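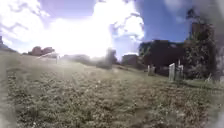
What is a charity fun run?

A charity fun run is a race where winning does not matter very much. People run, jog or walk along a set route, and they raise money for a good cause as they do it. The one in Butbridge is held every March and is called the Junell Run.

Where does the money come from?

Most of it comes from sponsors. A sponsor is a person who promises to give money if you take part. Your gran might promise you £2 for each lap. If you finish 6 laps, she gives £12. You write her name and the amount on your sponsor form before the run, and collect the money afterwards.

Some sponsors are businesses. Finano, a bakery in the town, pays for the race numbers and has its name printed on them. People see the name, and the charity does not have to buy the numbers itself.

Who plans it?

The organiser does. At Butbridge this is Odair Rangel. He has to choose the route, ask permission to use the land, book first aiders and find marshals. Marshals are helpers who stand along the route and point runners the right way. The Junell Run needs 25 of them.

What happens to the money?

It is added up and paid to the charity. Last time the children from Bastos Primary raised £58 in coins alone, and that went in with the rest.

Can I take part?

Yes, if a parent or carer signs your form. Children under eight must have an adult running with them. Wear trainers you have worn before, as new ones can rub. Bring a drink and a warm top for after you finish.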